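Sandro Bortolotti
Saturday, November 23, 2024

I have set today aside to sort the small stuff at the Skornell workroom. Thread, for anyone whose Saturday is going equally well.

Ground rules. Everything small goes on the big wood table. Everything on the big wood table goes in a bin. I'm allowed one coffee per bin and I'm already one coffee ahead.

The small stuff, if you've never shared a workroom, is what's left after you've put away all the things that have names. Clips. Caps. The piece that came with the thing. Tape, always tape.

We had a system. Tiziana set it up in June, with labels. The labels were CLIPS, TAPE, CABLES and OTHER. By the end of the month three of those were full of OTHER, and OTHER had a sandwich receipt and a bicycle light in it.

I'm not blaming Tiziana. The labels were very straight.

New system, decided in the shower: bins by how often you reach for the thing. Things you want daily, things you want monthly, things you want once, in a panic, with somebody waiting on the phone.

Tape question first. Why does everyone buy blue tape. We have a shelf of other tape. Ask any person in this building to pick up tape and they come back with blue, like it's the only one that grows here.

I asked Adom. He said blue comes off clean. I said so does no tape. He has gone to lunch.

Clips next. I'd like to meet whoever decided clips should come in every color except the color of the other clips. There's green, there's beige, there's pink, and I have never once been able to find a matching pair when it mattered.

Ursina thinks the colors mean something. She thinks green was for "done." I've been clipping green on things that were very much not done since spring, so if you got an unfinished drawing from me, that may be what happened.

Then the lamp. The lamp with the big frosted bulb belongs on the table, according to half the room. The other half says it belongs on a shelf and the table belongs to people. I'm in the second half, but I do like the lamp.

Current state of the table:
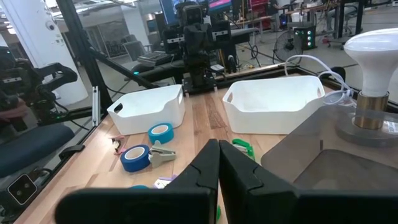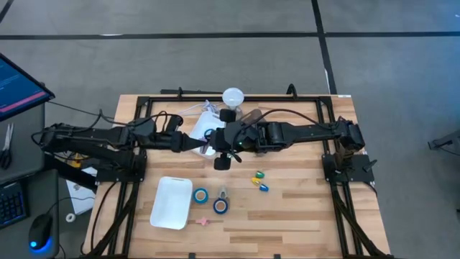 Blue, pink, white and wood, whichever way you look at it.
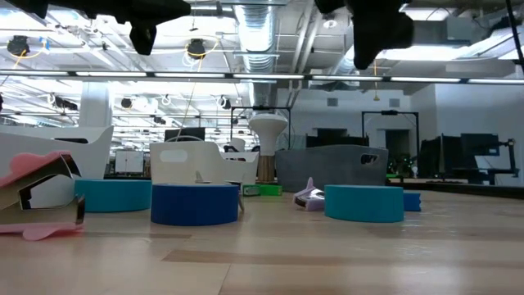
Anyway, containers. I had a budget of $60 from the room fund and strong feelings about lids. I'm against them. A lid is a small door that people close on a problem.

Severino is for lids. Severino is also the one who stacks lidded boxes four high and then needs the bottom one, so I'm not sure he's the witness he thinks he is.

I do want handle holes. A bin with handle holes can be carried with two fingers by someone who is already carrying a coffee, and I've just described everyone who uses this room.

Mavano wanted $119 for a set of drawers that "adapts to your workflow." My workflow is looking in the wrong place and then asking Ursina. I don't need that adapted, I need Ursina to keep coming in on Saturdays.

Small pieces: worst category by a distance. You can't throw one away, because it's clearly part of something. You can't keep one either, because nobody remembers the something. So it gets moved from surface to surface for two years, like a houseplant.

My rule now is that mystery pieces get their own bin and a date on masking tape. If no one claims a piece by June, it goes.

Adom, back from lunch, would like it noted that the masking tape I used for the date was blue, and that it came off clean when I spelled February wrong.

Noted.

He also claimed two mystery pieces on sight, with total confidence, and put them in his pocket. I have no way to check this. The system may already have a hole in it.

Cables I'm leaving for another weekend. I opened the cable box and closed it again. You know when you walk into a room where two people have just been arguing? Same feeling.

A few people have asked why not use an app. Tiziana tried one, Galang, where you photograph each item and it keeps an inventory. She got through more than 100 entries before she noticed that typing in a clip took longer than going out and buying a clip.

She still gets the weekly email. "Your items miss you."

Things I have found today that are mine and that I had publicly accused others of losing: a steel ruler, the good scissors, a mug. I've put them back in places where they could plausibly have been all along. Please don't show this to Severino.

Things I have found that are nobody's: a key. Just a key. It fits no door here, and I've now tried all of them, including the one to the boiler cupboard, which was unlocked and has been, Ursina says, since she started.

The key went in the mystery bin. It was the first item in there to make a satisfying noise.

Progress report, mid-afternoon. The daily bin is done. The monthly bin is done if you don't ask what month. The panic bin is overflowing, and I suspect that says something about how we run projects.

Severino walked in, picked the daily bin up by its handle hole, said "this is nice," and took it to the other end of the room, where it now lives, apparently.

So we're discussing whether the bins may leave the table. Ursina says a bin that can't be moved is a drawer. Adom says a bin that can be moved is gone. They're both right and it's getting dark.

Compromise: bins may travel but have to be back by the end of the day. I've written it on a card. The card is held up with you know what color of tape.

To the three of you replying with pictures of your own labeled jars: they're beautiful, I mean it, and I don't believe a single one of you has opened them this year.

To the one who asked where I got my clips: I didn't get them. I've never bought a clip in my life. I think they come in on people's sleeves.

Someone from Gova, the framing place downstairs, just came up to borrow tape. I said we had plenty. She looked it over and asked if we had any that wasn't blue.

I've sent her to the shelf. I feel she and I could be friends.

Packing up now. Lamp question is still open, the vote was two to two, and Tiziana isn't answering her messages. If you see her, tell her it's about the lamp and she'll know which side is mine.

Cables next Saturday, if anyone wants to come and hold one end.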